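We use cookies to remember your preferences. Accept | Manage settings

The Last Honest Lever

I have reached the age at which a person develops opinions about hinges. Mine is that the computer was at its best when it was a large, dull box you could lay on its side and get your hands into, and that everything since has been a campaign to keep us out.

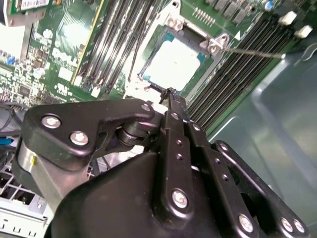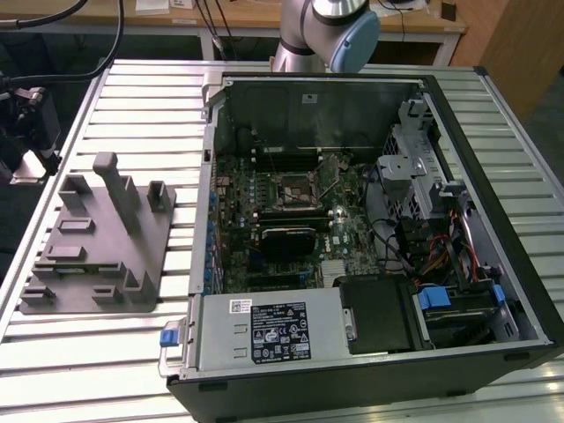
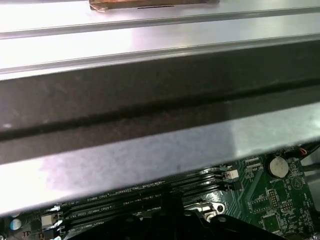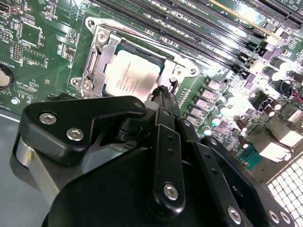 Green board and memory slots in all four; the second has the whole tower on its side.

I know how this sounds. Somewhere a man is writing the same column about carburetors. But look at the blue plastic on the tower and tell me that isn't good manners. There's a blue latch at the end of the power supply and a pair of blue tabs on the drive caddy, and I have never needed a manual to know what a brightly colored bit inside a dull box is asking me to do. It's asking me to pull it. Some designer sat in a meeting and argued for a second color of plastic in a place most customers would never look, and won. I'd like to shake that person's hand.

Compare my laptop, an Emora, bought in October in a fit of optimism. When it slowed down I took it to Trillell, the repair place in Ridine with the fish tank, and asked whether they could put in more memory. The young man at the counter gave me the look you'd give someone who asked to have a longer hallway put in their car. The memory was part of the board. The board was part of the case, more or less. He could sell me another Emora. I paid 47 dollars to be told this, and the receipt called it a diagnostic.

A memory slot, on the other hand, is a standing invitation. It's a long black trough with a latch at the end, and it comes in rows, because the people who laid out the board assumed you might change your mind. They even printed labels next to them in small white letters. "DIMM_CPU1," says the board, like a coat hook in a kindergarten. You can be wrong about which stick goes where, and I have been, often, but you can't say you weren't told.

Then there's the processor socket, which has a lever. I want to spend a moment on the lever. The processor is the cleverest object most of us will ever own, the product of factories that cost more than cities, and what holds it in place is a metal frame and a bent piece of wire that would look at home on a canning jar. You push it down and it resists. It makes a noise like something expensive being ruined. Then it hooks under its little catch and everything is fine. I've done this 11 times in my life and have been certain of disaster on every occasion.

The usual objection is that ordinary people don't want to open their computers. This is true. Ordinary people don't want to open their toilet tanks, either, but we still put the lid on loose. The point of a loose lid is the one evening you need it. My neighbor's tower ran for years under a desk, collecting what I can only describe as felt, and when it finally gave up on a Thursday night he had the side off and a secondhand drive in before the news was over. He isn't handy. He once called me over to help with a shower curtain.

The better objection is that these things are ugly and enormous, and here I have no defense. The tower in my own study, which I call Miranda, takes up the space of a medium dog and is warmer. She was 80 dollars from an office clearance. She has sheet metal folded over sheet metal in ways I still don't follow, and edges that have drawn blood. My wife has asked whether Miranda could live in the garage, and I've said that we would discuss it.

But I added 24 gigabytes to her last winter, on the kitchen table, with my own thumbs, and it took less time than the fish tank took to depress me. I don't need every machine to be like that. A phone can be a sealed pebble if it must. I'd just like somebody to keep making the box with the lever in it, and to go on spending the extra penny on the blue plastic.

Contact the editor | © All rights reserved | Back to top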